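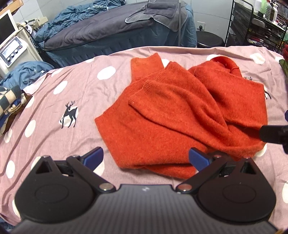
February
Posted by the Triltesdale Bench

Filed under: Robots, Home Builds, Slow Progress

So the laundry project lives! I've been at the folding thing again, mostly in the evenings, and I finally have enough sweater runs saved that I can stop fussing over the hardware (I won't stop fussing over the hardware).

The goal was 300 good demos before I train anything. A turtleneck is a terrible first garment, by the way. The collar rolls back on itself, the sleeves end up wherever they like, and fuzzy wool gives the pads way more to grab than I want, so I keep picking up two layers when I'm after one. T-shirts were so much easier.

I did reprint the finger linkages, 5 versions so far. The early ones flexed at the pivots and you could feel it in your wrist -- kind of a mushy squeeze. Slightly thicker arms fixed most of that. The pads are still the softer mix I bought from Virnside, and I like them a lot, though they pick up lint like crazy and I wipe them down between batches.

Next up is doing this on a plain sheet and then on the patterned one again, to see how much the model cares about polka dots. My guess is a lot! I also want to try the folding order where both sleeves go in first -- more on that once I've trained something.

Recent posts
Pivot screws that keep backing out
Why I gave up on socks
3000 grasps later: pad wear
Moving the bench indoors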